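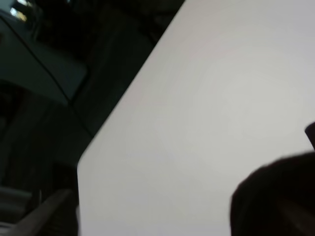 Folding starts with the surface. A table used for laundry should be smooth, matte and large enough to open a garment fully, with a hand's width to spare on each side. Pale tops suit dark cloth: the edges can be read at a glance, and so can the lint. At the Prekow linen room, where staff fold 732 pieces on a full shift in May, the tables are wiped before every batch.

Black items go last. They pick up fiber from anything folded before them, and their creases are hard to find under weak light. Up close, a dark cloth with a brushed face gives few cues beyond its ridges and hollows, and a bunched section has to be opened by feel.
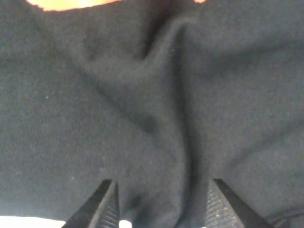 Words: Arnar Þrastardóttir
Home & Textiles

Pick up the cloth at a ridge and let the weight fall. Find two adjacent corners before putting anything down. Lay the piece flat, sweep outward from the center, then double it over. Press along each fold with the side of the hand. Knits are left to settle for six seconds before the next fold.

A bundle can be square along one side and still fail. The usual fault is at the opposite end, where a loose flap droops past the outline and the top layers ripple. On a shelf, that flap catches the stack above it. Open the last fold only, draw the flap in and close it again.

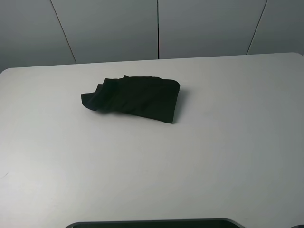
Storage

Stack no more than six pieces, folded edge outward. The Breltetti shelf system used at Prekow is set to that height. Thin cloths are filed upright in a Dudus drawer insert, darkest at the back.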